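Noven 20L cabin pack, after a family trip

Posted April 2023

Quick one, I have laundry in the machine and school forms to sign. Three people asked about the bag so writing it up once.

Bought the Noven in January for our island week. Two adults, two kids, one ferry each way out of Stellport and a lot of walking on ramps. I wanted one bag for the under-seat spot that could also be the beach bag. Didn't want to check anything. Ended up checking one thing anyway, the stroller, which is another story.

Size first. It says 20 liters and I believe it. Fits under the seat if you don't stuff the front pocket. Stuff the front pocket and you will be pushing with your foot. On the way out it held swim stuff for four, one hoodie, a bag of snacks, diapers for the little one, sunscreen, both tablets, chargers. On the way back it held less because wet towels. No idea how that works but wet towels are huge.

Straps are good. Wide, not slippery, and they didn't dig in on the walk up to the apartment, which was 11 minutes uphill in full sun with a child hanging off my arm. Chest clip is cheap plastic. Works, but I don't trust it. My last bag (a Jellau, had it for years) had a metal one and I miss it.

Zippers. Main one smooth. The side one catches on the lining every single time, same spot, about two thirds down. You learn to hold the fabric with your other hand. Sand made it worse, then a rinse made it better. Not a dealbreaker but come on.

Water. We got rained on properly once, waiting for the ferry with no roof. Outside soaked, inside of the main compartment dry, front pocket damp. Passports were in the front pocket. My fault. They're wavy now.

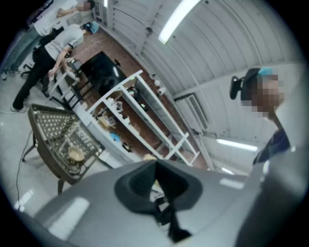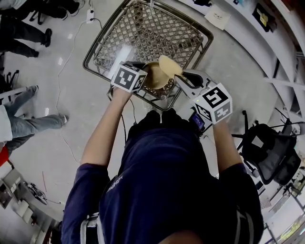
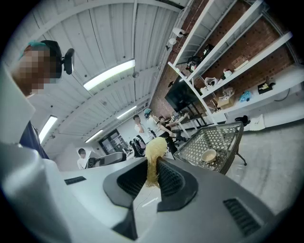
The lining is pale gray so you can find things in it, big plus when you are digging for a pacifier in a dark ferry lounge. It also shows every crumb. I turned it inside out over the balcony at the end of the week and there was half a beach in there. Wiped down fine with a damp cloth except for one orange spot from a popsicle. That spot lives there now.

Pockets. Two inside, one for a laptop or tablets, one mesh. Bottle pockets outside, one each side, stretchy. They hold a kids bottle tight and a big adult bottle sort of. Mine fell out on the gangway and rolled, a very nice man stopped it with his shoe. If you carry a tall bottle put it inside.

There's a little hidden pocket against your back. I put room key and cash in there and felt smart untill I had to take the whole bag off every time someone wanted ice cream.

Kid test: my seven year old carried it from the beach twice with no complaints, on the shortest strap setting. Still a bit long on her. The five year old refused, it's "too blue." Ok.

I also looked at the Trình before buying. Lighter, nicer looking, opens flat like a suitcase, which would be great for a hotel and useless on a beach. It cost more too. If you're doing a resort where you unpack once and leave it all in the closet, get that one. If you're moving around and living out of the bag then the Noven is the better pick, I think. Friends on the same trip had the Trình and were digging around in it on the sand with the whole thing open like a book. Sand everywhere. They were not happy.

Smell: had a plastic smell for the first few days. Left it on the porch, gone. Don't pack it straight out of the box.

Washing: label says hand wash only. I put it in the machine on cold, gentle, no spin. Came out ok. Took 18 hours to dry hanging in the bathroom so don't do it the night before you leave. The back padding holds water like you wouldn't beleive.

Things I'd change: metal clip, fix that side zipper, one more small pocket up top for sunglasses. Mine got scratched loose in the main part. A brighter pull on the hidden pocket maybe, though I guess then it's not hidden.

Would buy again, yes, on sale. Full price I'd think about it. We've got another ferry trip this summer and it's coming along, passports in a ziploc this time.

4 out of 5. One off for the zipper.

Will update if the clip breaks.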